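Semaan to fit lane-keeping alerts on its delivery vans

Semaan, the van maker based in Goddale, plans to add a lane-keeping alert to its mid-size delivery vans starting in July, and the people who have been trying it out on the road seem quite taken with it.

The system, called Pliltilska, uses a small sensor behind the windshield to follow the painted lines. When a van begins to wander without a turn signal on, the driver feels a gentle buzz through the seat, on the left or the right depending on which way things are going. It leaves the steering alone entirely, and drivers who have put up with beeping dashboards for years will be glad to hear that it makes no sound at all!

Semaan says 240 vans will get the equipment in the first batch, all of them going to the parcel carrier Rirnari, which has been running 8 test vehicles over the winter on the hilly roads north of town.

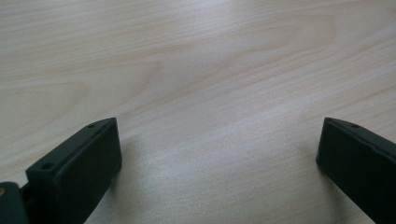
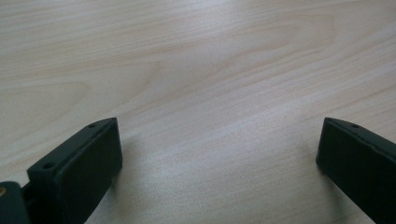
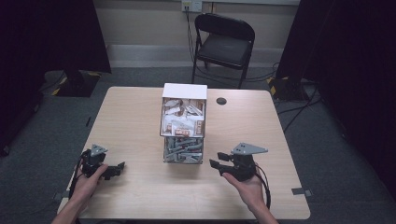
A pale wooden table, with a clear, white-lidded storage box on it in the last picture.

What it will cost

Buyers ordering a new van can add Pliltilska for $410, and owners of older models will be able to have it fitted at a dealer later on, though Semaan hasn't settled on a price for that work yet. Fitting the seat takes roughly 10 hours, so it means leaving the van overnight.

Shafiq Jayawardena, who manages the project, said the seat idea came from his brother Selvaraj, a long-haul driver with plenty of opinions about warning chimes. "He told me he'd pull the fuse on anything that beeped at him," Jayawardena said, "and I believed him, so we went looking for something he could live with."

A version for Semaan's smaller city vans is being worked on, with no date given so far.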